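Stekside sorting days, gallery

Posted Thursday, May 14, 2020

Finally getting these up. Sorry for the wait, had the April ones half typed and then the laptop went. Mostly tables and cups, as ever. The idea was simple enough: every corner at Stekside gets cleared, given a proper surface and put back with only what it needs. Captions are short becuase I'm doing them on my lunch.

Started with 16 crates from the Feltar store. Nine of those went straight back out. The rest is crockery, cloth, clamps, cord, and a tin of screws that fit nothing we own.

1. The curtained table

Dark curtains on all sides, dark top, one white cup. Cords crossed over in a big X and a silver clamp up at each side. Pale brackets along the far edge, one in each corner and one in the middle. 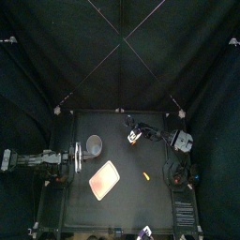
2. Notes on the cloth

No picture for this one, the question keeps coming up so it goes here. Ours came from Prendia, end of a roll, 15 metres. Heavy stuff. Shows every bit of lint, so keep a sticky roller on the hook by the door and use it before you start, not after. Hem it first. We didn't the first time and had threads in everthing for weeks.

Cold wash only. Hang it over the long rail, never the radiator.

3. Cups

Plain white ones to be kept together, patterned ones on the Salinas shelf. Two have chips and are for pens now. If you find a saucer, any saucer, leave it on the windowsill with the others and we'll match them up later.

4. Still to come

Shelves, the back cupboard, and the drawer with all the string in it. Will add those pictures when I've got them off the old phone. Spare clamps still wanted, the small sort, any colour. Drop them in the blue box at Stekside before the weekend if you can.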